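Home > Community Help > Desktops and Towers

Swapping the processor in an old Dell tower: do I really have to strip the whole thing?

Posted by Nidura in July
200 views, 3 replies

I have an older Dell desktop that I'd like to put a different processor in. Same socket, slightly faster chip, bought used. The cooler is off, the old chip is out and the socket is open, and now I've stopped because every guide I read wants me to do another two hours of work before I go any further.

Pictures of where things stand. The case is on its side with the panel off.

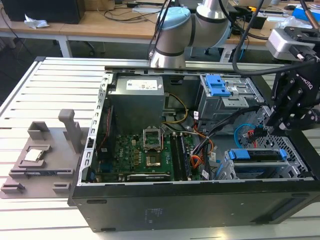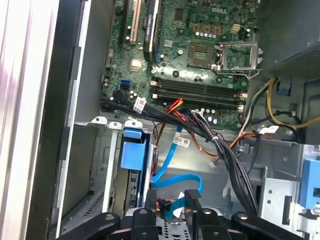
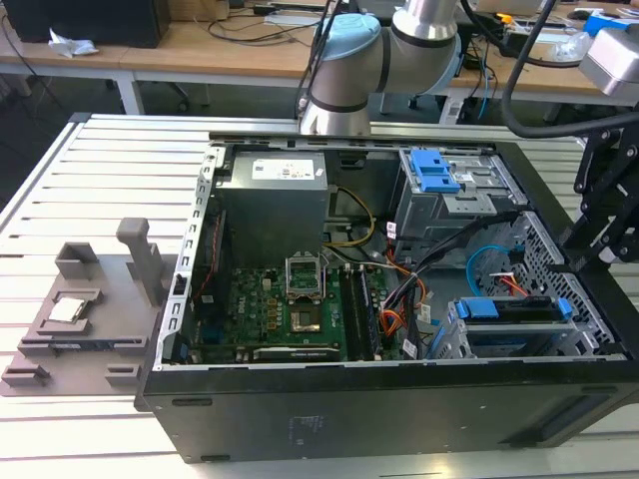
What the guides say, and why I don't buy it

The first guide says to take out the motherboard completely before touching the socket. Why? The bracket swings open fine where it is, and I can get a hand straight down to it. Seems to me that unplugging all those cables gives me more chances to break something than leaving them alone.

The second says to take out the power supply and the drives "for access." The power supply is up in one corner and the drive cages are down the other end. I can't see what access I'd be gaining.

The third one has a link to a cleaning kit that costs more than I paid for the chip. I assume the person who wrote it gets a cut. It also says the wires from the power supply have to be rerouted or the machine will overheat. It ran for 9 years with the wiring exactly like that. A fat bundle of yellow and black doesn't look pretty but I doubt the air cares.

So, what do I really need to do?
– Does anything have to come out besides the chip?
– Is it all right for the socket to sit open overnight?
– Is the paste a big deal or is that another thing people like to argue over?
– Do I have to do anything to the software side first?

Please don't tell me to buy a new computer. I know I can buy a new computer.

Filip
Member, Wetwood

just buy a newer one, these are like nothing at the surplus place and you get more ports. by the time you find paste and everything you've spent the same. also I had one of these and the fan was super loud

Nidura (poster)
Thanks, but see my last line.

Ira
Regular, 3364 posts

You're mostly right to be suspicious. I've done plenty of these towers and have never pulled the board for a processor swap. The guide was probably written for a build where a cooler bracket has to go behind the board, and then copied by people who never checked. If your old cooler is going back on, leave the board in. Leave the power supply and the drives in too.

I'd argue with you on a few points, though.

The cables. I agree they don't need rerouting for cooling. But look at how much loose wire is lying near the socket. You have the yellow and black bundle coming across from the power supply and the orange, red and black lot down the side of the board, and in your middle photo there's a small white connector just hanging there with an orange-and-brown pair running alongside it. I wouldn't want any of that sliding over while I'm lowering a chip. Fold it back out of the way and hold it with a twist tie or a strip of paper tape. Also find out where that white connector belongs. It may be a spare that never went anywhere, and it may be something you knocked off. I can't tell from a photo and I'd be wary of anybody who says they can.

The socket. The contact field in there is the one thing in this job you can't fix cheaply. Don't touch it, don't brush it, don't blow on it with your mouth. If you're stopping for the night, lay something clean and flat over the whole open case, or put the plastic cap on if your used chip's seller sent one. Overnight is fine. A week in a dusty room, I'd say no.

Will the board take the chip? You wrote "same socket" as if that settles it. It doesn't. Dell boards are picky, and a chip can drop in perfectly and still give you a black screen because the BIOS has never heard of it. Look up your exact model and see which processors it was sold with. If yours is on the list you're probably OK. If it isn't, I wouldn't believe a forum post saying it worked for one person, and that includes posts by me.

And update the BIOS first if there's an update at all. That means putting the old chip and cooler back for one more start. Annoying, but you can't update it without a processor in there.

What I would do, in order:

Unplug the power cord from the wall and hold the power button in for a few seconds.
Touch bare metal on the case before you pick up the chip. Hold the chip by its edges.
Match the notches or the corner mark on the chip to the socket. Lower it straight down. It should sit flat with no pushing at all.
Close the bracket, then the lever. The lever does take some force and may creak. If the chip isn't flat before you start, stop.
Wipe the old paste off the bottom of the cooler with a paper towel and plain rubbing alcohol.
A dab of new paste the size of a pea in the middle. Any brand.
Cooler on, screws tightened a bit at a time in a cross pattern. Plug the fan back in.

On the paste: yes, you need some. Old paste dries and won't fill the gaps a second time. The arguments are all over which kind, and you can ignore those. The kit in that guide is alcohol and wipes in a nice box.

One last thing, about the chip in the square pocket of the tray beside the case. That's a decent place for it. Leave it there till you need it, and write on a bit of tape which chip is which. Once both are out they're hard to tell apart unless you read the lettering.

Nidura (poster)
This is more what I was after. The model list does have my chip on it, or at least one with the same name and a different letter on the end. Does the letter matter?

Ira
It might. Sometimes the letter only means lower power, sometimes it's a different part. Check the full name before you put the old one away.

Wetwood
New member

Following, I have the same tower I think. Mine has the blue latches on the drive cages too. Did you end up updating the BIOS first? Dell's page offers me two files and they both claim to be the latest, so I don't trust either one yet.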